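Progress report to Flosar: Maksymiv on-demand bus, covering the months from September

We were asked to say whether the bus is working. The short answer is that people are riding it, and we don't yet know whether it does what the grant was given for. The application said it would get people without a car to the clinic, the shops and the railway station, and that it would cut the number of short car trips. The first claim is partly borne out. For the second we have no evidence worth showing you, and we would be wary of anyone who says they have.

There are 141 residents signed up. That number went into the local newsletter as if it were a number of passengers, and we have asked for a correction. Signing up costs nothing and takes a minute. In the same period, 36 of those residents made a trip. Several travel every week and account for most of the bookings, so a rising trip total may only mean that the same people are going out more often.

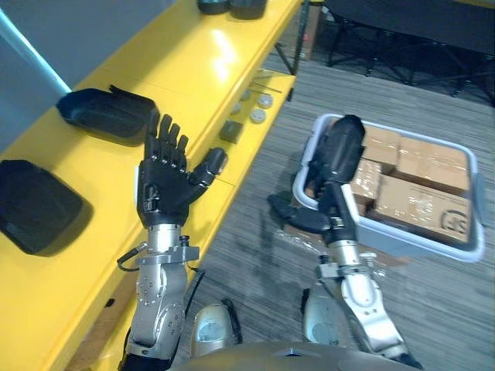
One passenger wrote back on the comment card that she would have taken the old timetabled bus if it hadn't been withdrawn, and that she doesn't see why she should have to ring the day before to buy a loaf of bread. We had four lines of space on the card and she used the back as well. Her complaint is fair. The day-before rule exists for the convenience of the Gikmont booking system, which plans the route overnight, and it rules out precisely the kind of trip most people make on a whim.

We asked whether the cut-off could be moved to the same morning. The reply was that it could, as a paid extra. The price quoted would use up most of what is left in the publicity budget. Given what the publicity has done so far (see the newsletter, above), we are inclined to spend it that way, but we need your agreement before money moves between headings.

**Clinic trips**

These are the strongest part of the scheme. Morning appointments are well served and the drivers now know which door to stop at. Afternoon appointments are another matter, as clinics run late and the bus can't wait. On 3 occasions a passenger was left to find their own way home. We count that as a failure of the scheme, even though the agreed service standard only covers the outward journey. The standard was badly drafted, by us.

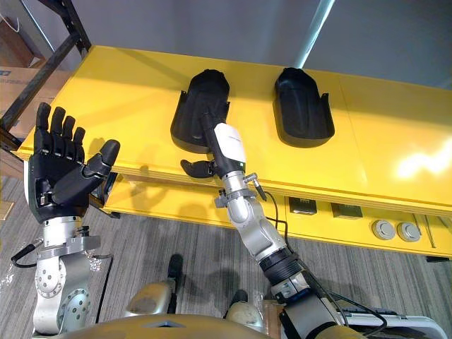
*Moulded shells on the table top.*

**Station trips**

Poor. The first train leaves before the bus starts running, and the last useful one gets in after it stops. People who commute have noticed this and don't book. The application assumed a steady flow of commuters, on the strength of a survey in which people were asked whether they would use a bus to the station. They said yes. They weren't asked what time they'd want it, and we wouldn't lean on that survey again.

An earlier start is possible within the drivers' hours only if the midday run is dropped. The midday run carries the shoppers. We don't recommend the swap, but it should be tried on paper before the summer timetable is fixed.

**Car trips**

The application promised a measured fall. The traffic counter on the Maksymiv road recorded lower numbers than the year before, and we have seen this credited to the bus in two separate emails. Most of the country was at home for much of that time. We have left the counter figures out of this report and would rather report nothing than borrow a drop that isn't ours.

A short travel diary, kept by passengers and by a group of residents who don't use the bus, would tell us more. It would also be tedious to keep, and we expect a good many blank pages.
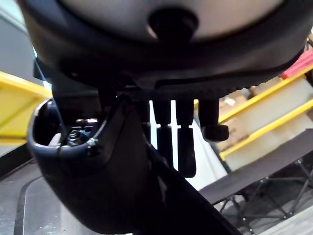

## What we are asking for

- Leave to move the remaining publicity money to the same-morning booking change.
- A rewritten service standard that covers the journey home.
- The car-trip target to be marked "not measured" in your own records until the diaries are in.

We are not asking for an extension yet. The grant runs for 18 months and we'd sooner see a full spring of ordinary use before arguing for more.

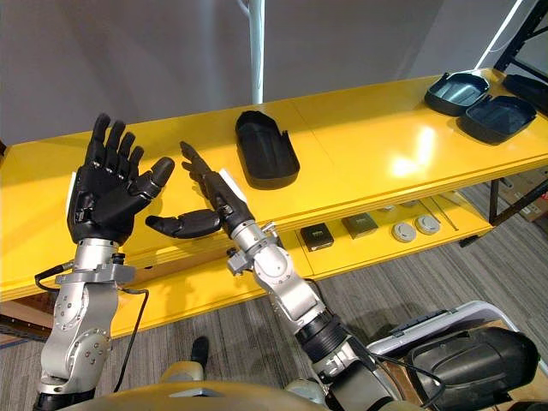
*Report by the Flusemum transport desk, February 27, 2021*

A note on costs, which the main report leaves out at your request. Fuel is under budget because the bus ran less than planned, so please don't read it as a saving. Insurance went up at renewal and we have queried it. The invoice for the bus stop signs has come in twice with different totals, and neither will be paid until the supplier tells us which one is right. A full statement of spending will follow with the next claim form.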